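Small Food Premises: Layout and Flow
Session 5 notes – typed up fast, check against your own

Sat 1 December, make-up session for the one we lost. Same room. Bring the Dolan plan if you still have it, if not share.

Recap from last time

Back of house first, front of house second. Most people draw it the other way because the counter is the fun part. Deliveries come in, get checked, get stored, get prepped, get cooked or not, get held, get sold. Waste goes out. If waste and deliveries use the same door (usual in a small unit) then separate them by time. Write the time on the plan. Markers look for this.

Forward flow = food moves one way, raw to ready to eat, doesn't cross back. In a tiny kitchen you will get a crossing somewhere. Fine. Say where it is and what you're doing about it.

The Dolan unit

Former shoe repair shop, 29 square metres including the loo. Long and thin, window at the front, one door on to the yard. Previous tenant put the handwash basin behind the fridge door swing, so open fridge = no basin. Classic fault. Several of you copied it straight on to your own plan without noticing!

Things to pick up from Dolan:
Basin has to be reachable with nothing moved.
Fridge door hinges can usually be swapped, cheap fix, do it before moving plumbing.
Extraction goes up through the flat above or out the back. Landlord said no to the first. So the cooking line is at the back whether you like it or not.
Cold display near the window gets afternoon sun from July onwards. Blind, film or move it. Moving it is best.

Queue and pick-up

Where do people stand while they wait? Not the same as where they stand to order. At Jevness the order point and pick-up point were the same bit of counter, so anyone waiting for a hot drink blocked the next customer. They took 280 customers on their first market day and the line went out of the door and past the chemist. Looked like success. Takings per hour were lower than on an ordinary Tuesday.

What they changed: pick-up moved to the far end, till turned a quarter so the server faces the door, menu board hung where you can read it from the queue and not only once you get to the front. No new kit bought. Till drawer sticks now because of the wall but they live with it.

Rule from the reading: decide, pay, wait, collect, leave. Draw each as a circle on the plan. Circles shoud not overlap except decide/pay.

Counter-top

Whatever sits on the counter takes room from staff as well as customers. Draw it to scale. People leave it off the plan and then there's nowhere to put a tray down.

Height – goods on the flat get seen by the first person only. Stepping them up helps the ones behind. Clear stands don't block the view of staff, solid ones do. But a tall stand next to the till hides the card reader, so watch that.

Machines – controls face the person who uses them. Stop control reachable without leaning across anything hot or sharp. Leave a gap at the side for the hand. Lead goes down the back, never over the front lip. Check the plug is somewhere you can get at it, for cleaning. 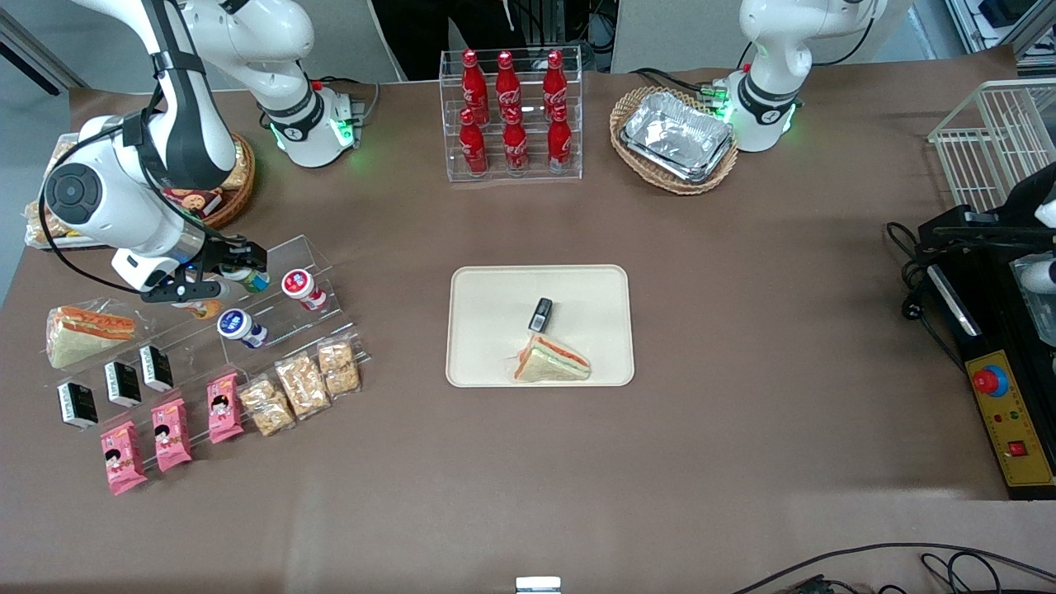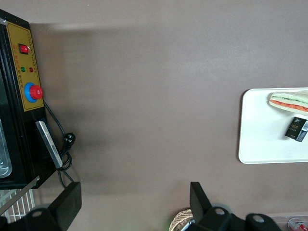 Fig. 3 – Brown table top in both. First: clear stepped rack. Second: machine with its switch, lights and red stop button on a yellow panel.

Surfaces: darker tops hide stains, which is nice for customers and bad for cleaning checks. Pale tops show everything. Neither is wrong, just put it in the cleaning schedule. Sealed, smooth, no open joints. Silicone at the wall edge gets replaced when it lifts, not painted over (yes, seen it done).

Storage

Triva figures in the reading pack are for a sit-down café, don't lift them for a takeaway. A takeaway needs less crockery space and far more for packaging. Cups and lids are bulky and light so they can go up high. Oil, flour, tins go low. Nothing on the floor. Nothing in the loo lobby, even boxed, even sealed.

Dry goods away from the boiler. Chemicals in their own cupboard with a door that shuts. Staff coats and bags need a place as well, else they end up on the flour.

Fridge capacity: work from your busiest delivery gap, not the average week. If the supplier skips Mondays you hold for the weekend plus Monday. Overfilled fridge = air can't move = warm spots. Leave space at the back of each shelf.

Question came up about the Plekora under-counter range, whether the drawers count as one fridge or several for temperature records. One compressor but each drawer can sit at a different temperature depending how often it's opened. So record each drawer. Bit of a pain.

Lighting – short because we ran out of time

Bright over prep, softer over seating if any. Cool white makes bread look grey. Covers on fittings above open food. Don't put a spot behind the server, customers can't see the face. More on this next week with the handout I forgot.

For next time

Redraw your plan at 1:50. Mark flow of food in one colour, flow of people in another. Show door swings – all of them, incl. fridge and oven. Add the counter-top items to scale.

Then write 5 lines on the worst crossing point and what you'd do about it. Not a page.

Reading: chapter on queues, skip the airport section. Plans back to me on paper please, the upload page is stil down.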